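Hello, and thanks for poking about in here! I keep the working files for my paranormal romance serial, *The Salt Warden of Bornau*, in this repo, along with the reader extras that used to live on my old blog.

## What the story is

Pinto is a selkie who has lost his skin in a card game (long story, chapter two). Rerka is the harbour witch who won it, and she has no intention of giving it back until he's worked off the debt. There's a drowned church, a very rude ghost, and a slow burn that my beta reader Hye-jin Seok describes as "cruel". She's read every draft, so I suppose she'd know.

It's book one of the Trollero Tides. Book two is planned and has a troll in it, finally - I got a lot of letters about the title of the series.
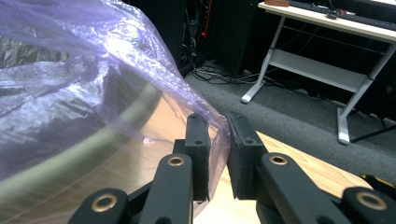 *Black pads, purple plastic.*

## What's in the folders

- `chapters/` - 27 chapters in plain Markdown, one file each
- `extras/` - deleted scenes, the tide calendar, Rerka's recipes (please don't cook them)
- `zine/` - the text of the printed issues
- `notes/` - my mess, read at your own risk

Chapters run to 4000 words at the longest. Chapter 19 is the long one and I'm not splitting it, I've tried, it ruins the kiss.

## Reading order

Start at `chapters/01.md` and carry on! The deleted scenes spoil the ending, so leave `extras/` for later. The one called `lantern.md` was cut from chapter 11 and contradicts what Pinto says about his sister, so treat it as a daydream.

## Heat level and warnings

Closed door until chapter 22, then the door is open quite a bit. Adults only, please. There's drowning, grief, some blood magic and one dead gull. The dog is fine.
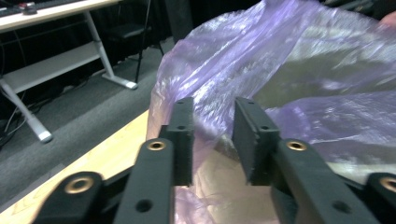
## Changes

**March 2026**

- Fixed Rerka's eyes, which were grey in chapter three and brown everywhere else (thank you, Hye-jin)
- Rewrote the auction so the bidding makes sense
- Took out 818 uses of the word "just" - I wish I were joking

The next lot of edits should be up in May, mostly the middle chapters, where everyone stands about in the rain a bit too much.

## Using the text

Read it, print it for yourself, send it to a friend. Please don't sell it or repost it whole. Fan fiction is very welcome, and so are typo reports: open an issue with the chapter number and the line, and I'll fix it when I next sit down to edit.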